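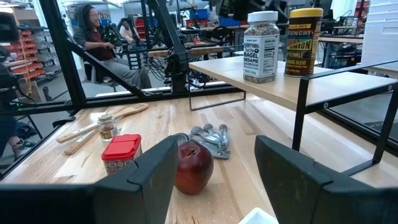 August, notebook, kitchen bench, started 8:40

Picking up from yesterday's mess. The tally on the whiteboard says 3611 recorded runs for the tidy-up task, and I spent the first hour of the morning working out which of them we'd want to keep. Demyd had already flagged 81 as bad (dropped item, operator bumped the table, wrong start pose) and I agreed with nearly all of them. I pulled the rest of his notes into the Naris log so they're in one place for once.

What I want to get down before I forget is how different the day feels now. Back in spring all of us spent the whole shift driving the arms by hand. You'd sit down, do your block, shake out your wrists, do another block. Since the Putilura policy got good enough to run by itself on the easy items, most of the shift is watching and resetting. Less tiring for the shoulders, way more tiring for the head! Demyd said at lunch that he misses driving, and I kind of do too. You felt like you'd done something by five o'clock. 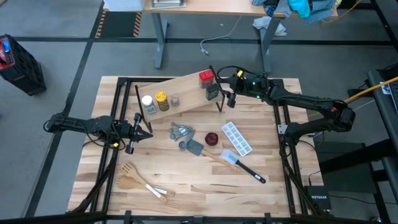

Resets are the part I'd plan differently. We budget for the run and forget that somebody has to put every single thing back between runs, and that somebody is now a person with a doctorate or a person we hired to teleoperate. With the shelf board sitting at a slant and jars standing along it, plus measuring spoons, spatulas and the ice cube tray spread out below, there's a lot to get right before you can hit start. I've been doing the jars first and the flat stuff last, and that seems to go quicker than the order on the sheet. Demyd does it the other way and swears by it. We should time both and stop arguing.

Also, the Toruda scheduling screen counts a reset as idle time. It's the busiest part of my day and on the weekly chart I look like I'm asleep. I wrote to Hrvoje about it and he's going to ask for a separate category. Please, please do this before the next review – the numbers go upstairs and people read them. 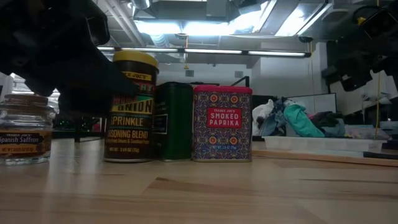
Does the automatic mode mean fewer people on the bench? So far the headcount is the same, but we went from two people driving to one watching and one doing resets and labels, and the two of us swap at the break.

I think the swap matters more than we figured. When I watched for a full morning last week I missed a stall that Demyd would have caught in a second, and I know it was only that my eyes had gone. Going to write the swap into the shift sheet so it doesn't depend on who's feeling generous.

After lunch: 728 new clips to label, left over from the Levchenko batch. Got through a decent chunk. The pre-labels are good on grasps and lousy on releases, so I've stopped reading them for releases and just do those from scratch. Hrvoje, if you're reading this, the shortcut key for "release" still doesn't work on the left machine.

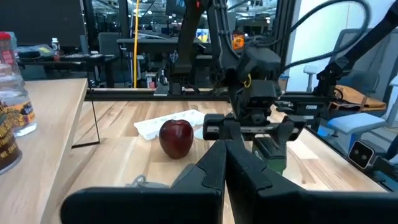 Trust is a funny thing with these arms. New operators hover over the stop button the whole time, then around week three they quit looking altogether, and I'd like us to land somewhere in the middle. Round, shiny items are what I'd train people on. With the apple standing just past the fingers and the other arm's gripper hanging over the table right beside it, you have to keep two things in your head at once, and that's good practice for knowing when to step in and when to leave it alone. I'd have every new person watch that kind of setup before they get the plain single-arm stuff. Demyd thinks it'll scare them off. Maybe a little!

To do:
– time both reset orders, same person, same item list
– swap at break goes on the shift sheet
– ask Hrvoje again about the idle category
– second pass on Demyd's 81, there are 2 I'd put back in
– finish the releases

Stopped at 5:10. Demyd is closing up the logs.

Print this entry | E-mail this entry

Bench notebook, kept by the kitchen bench crew. Questions to Hrvoje Zupan or Demyd Zhuravel. Copyright, all rights reserved. Back to top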